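Faltura 手持夹爪示教数据集 采集规范与数据说明

版本说明
本文件随数据一同发布，最后一次整体修订于2019年5月28日。之后只改错字和失效的字段名，改动写在仓库根目录的 CHANGES 里。规范部分由 Solange Arruda 起草，字段与校验部分由 Jacqueline Royer 维护。两部分有冲突时，以规范部分为准，并请提交一条记录。

一、数据集内容
Faltura 收录用手持夹爪完成的桌面操作示教。操作者直接握持夹爪，在桌面上完成抓取、搬移、摆放等动作，夹爪上的相机记录全过程。本数据集不含机械臂本体执行的轨迹，也不含遥操作数据。

当前版本共1695条有效示教，分属11类任务。每条示教对应一个目录，目录内有视频、位姿、开合量和一个元数据文件。任务类别列在 tasks 文件中，类别编号发布后不再变动，废弃的编号不重新使用。

数据分为三个子集：
perrin：单手任务，桌面固定，物体种类较少。
zerex：双手任务，左右两只夹爪同步记录。
skustusden：单手任务，允许桌面布局在两条示教之间变化，主要用来测试泛化。

三个子集用同一套坐标约定和同一套校验脚本，可以合并训练。合并时请保留子集字段，评测结果按子集分别报告。

二、适用范围
本规范适用于所有向 Faltura 提交数据的采集点。它规定场地、设备、人员、录制步骤和提交前检查的最低要求。采集点可以在此之上加自己的规定，加严可以，放宽要先书面说明并得到确认。

文中“必须”表示不满足则数据退回；“应当”表示不满足时要在元数据的 notes 字段写明；“可以”表示由采集点自行决定。

三、场地要求
3.1 工作桌面必须平整，承重后不晃动。桌面颜色应当均匀，避免强反光材料。

3.2 工作区必须用胶带标出边界。边界线与桌面颜色要有明显反差，宽度一致。胶带翘边、断开或移位后必须重贴，重贴之后新建一个场地编号，不得沿用旧编号。

3.3 物体起始位置需要标记时，用与边界不同颜色的短胶带。标记只给操作者看，不作为定位依据，任何脚本都不应读取它。

3.4 照明应当在整批录制中保持不变。靠窗的房间，白天与夜间的数据分成不同批次。灯管闪烁会在视频里形成条纹，开录前先用相机实拍十秒，逐帧检查。

3.5 同一房间内可以有多人同时作业。相邻两个工位之间必须留出走动的空间，夹爪挥动时不得碰到他人。经过别人的工位时走工位后方，不从桌面与操作者之间穿过。

3.6 地面不得有散落的线缆和工具。充电线沿墙走，横跨通道的线必须加压线槽。

四、设备要求
4.1 每只夹爪必须有唯一编号，编号写进元数据。更换手指、镜头或安装座之后，编号加后缀，并重新标定。

4.2 手指表面不得有残胶、油污和明显磨损。手指上可以做个人标记或批次标记，标记不得延伸到接触面。

4.3 标定板、定位标记必须贴平，不得卷边。标记脏污时用干布擦拭，不用酒精，油墨会掉。打印的标记板每次更换都要量一遍边长，量出的值填入 marker_size，不要填设计值。

4.4 镜头在每个批次开始前擦拭一次，录制中途沾到指纹也要停下来擦。焦距与曝光锁定后，用胶带封住调节处。

4.5 电量低于规定值时停止录制，换电池后重做同步检查。夹爪在电量不足时会丢帧，而日志不一定报错。
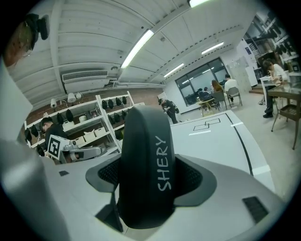 4.6 不使用的夹爪应当放在支架或指定的架子上，镜头不朝下，手指不受力。不得把夹爪悬放在桌沿。借给别的工位时登记编号，当天归还。

五、人员要求
5.1 操作者上岗前必须通读本规范，并在有经验的操作者旁边完成练习。练习数据不计入数据集，目录名以 practice 开头，校验脚本会跳过。

5.2 所有可能入镜的人必须事先知道房间里在录制，并签署同意书。同意书由采集点保存，不上传。拒绝入镜的人不需要说明理由，采集点负责调整工位朝向或录制时间。

5.3 同意可以撤回。收到撤回请求后，采集点把涉及的目录编号发给维护者，下一个版本中移除，并在 removed 文件里留下编号。已经下载旧版本的使用者应当按该文件同步删除。

5.4 长时间握持夹爪会引起手腕疲劳。连续录制不得超过75分钟，之后必须休息。感觉酸麻就停，未完成的一条直接作废，不要勉强做完。

5.5 操作者的衣袖应当收紧，手链、手表在录制前取下。长发束起。

5.6 元数据里只记操作者代号，不记姓名。代号与姓名的对照表不得放在采集用的电脑上。

六、录制步骤
6.1 开机，核对夹爪编号，检查存储剩余空间。

6.2 录一段标定片段。缓慢移动夹爪，让标记板依次出现在画面的中央和四角，全程不要快速转动。

6.3 双手任务需做同步动作：两只夹爪同时合拢三次，间隔均匀。缺少同步动作的双手示教一律退回，不做人工对齐。

6.4 摆好物体，手离开工作区，停两秒后开始。开始和结束时夹爪都处于张开状态，结束后同样停两秒再按停止。

6.5 动作按平时的速度做。不要为了好看放慢，也不要为了数量赶快。抓偏了可以重新抓，重抓本身是有用的数据，在 regrasp 字段里标为真即可。

6.6 物体掉出工作区，本条作废。用另一只手扶了物体，本条作废。旁人伸手进入工作区，本条作废。作废的目录当场改名，不要留到收工时凭记忆处理。

6.7 每个批次最多录70条。满了就关闭批次，重新标定再开下一个。早期有过一个批次录了一整天，标定漂移到后半段已经无法修正，最后全部删掉。

6.8 收工前把数据拷到两处，核对校验和，然后才能清空设备存储。

七、目录与字段
每条示教的目录包含：
video.mp4：夹爪相机视频，未裁剪，未做去畸变。
pose.csv：夹爪位姿，首行为字段名，时间单位为秒，长度单位为米。
width.csv：手指开合量，与位姿使用同一时钟。
meta.json：元数据。

双手任务的文件名加 left 或 right 后缀。左右以操作者自己的左右手为准。

meta.json 的必填字段：
subset：子集名称。
task_id：任务编号。
site_id：场地编号，对应一次胶带布置。
device_id：夹爪编号，含后缀。
operator：操作者代号。
batch：批次号。
marker_size：标记边长实测值。
regrasp：是否有重新抓取。
success：任务是否完成，由操作者在录完当时填写。

选填字段只有 notes。请用完整句子写，“有问题”“见上条”这类内容校验不了，也没有人看得懂。

八、提交前检查
运行仓库中的 check 脚本。脚本检查文件是否齐全、时间戳是否单调、位姿是否有跳变、视频帧数与日志是否一致。有一项不通过，整条不收。

脚本查不出来的由人看。每个批次应当由录制者以外的人抽看，重点看这几处：工作区边界是否始终可见，标记板是否被衣物或手臂长时间挡住，success 的填写与视频是否相符，视频里有没有能读出内容的屏幕、证件或纸张。发现最后一种情况，先隔离整个批次，再逐条处理。

抽看的人在批次目录下写 review.txt，注明代号和结论。没有这个文件的批次不进入合并流程。

九、划分与评测
训练与测试按场地编号划分，同一个 site_id 不会同时出现在两边。按示教随机划分会让结果虚高，请不要这样做，也请不要把这样得到的数字与本仓库的基线放在一起比较。

zerex 子集的测试部分物体与训练部分有重叠，报告结果时请注明。

十、已知问题
鱼眼镜头边缘畸变较大，靠近画面四角的标记检测不稳定，位姿在那里会有小幅抖动。

部分视频背景中有其他工位在同时录制，画面里会出现另一只夹爪及其标记板。做标记检测时请按 ID 过滤，不要取画面里的第一个结果。

早期批次的 regrasp 是事后补填的，可靠性低于后来的数据，这些目录的 notes 中有注明。

skustusden 有两个场地胶带重贴后沿用了旧编号，已拆分，旧编号保留为空目录。

操作者以右手为主，左手单手示教很少，不适合用来研究左右手差异。

十一、使用限制
数据供研究与教学使用。不得用于识别、追踪画面中的人，不得对人脸、步态、体态做标注后再发布。发布衍生数据时须附上本文件和 removed 文件，并注明所用版本。

用本数据训练的策略在真实机械臂上运行之前，使用者须自行做风险评估，设定速度与力的上限，并确认急停可用。本数据集未对任何机械臂型号做过安全验证。

十二、修改本规范
修改建议以记录形式提交，写清条款编号、现有文字、建议文字。涉及第五节的修改需要两位维护者都同意，其余由一位维护者处理。规范每年八月集中整理一次，整理期间不接收新的采集点。

条款编号不重排，删除的条款保留编号并标“已删除”。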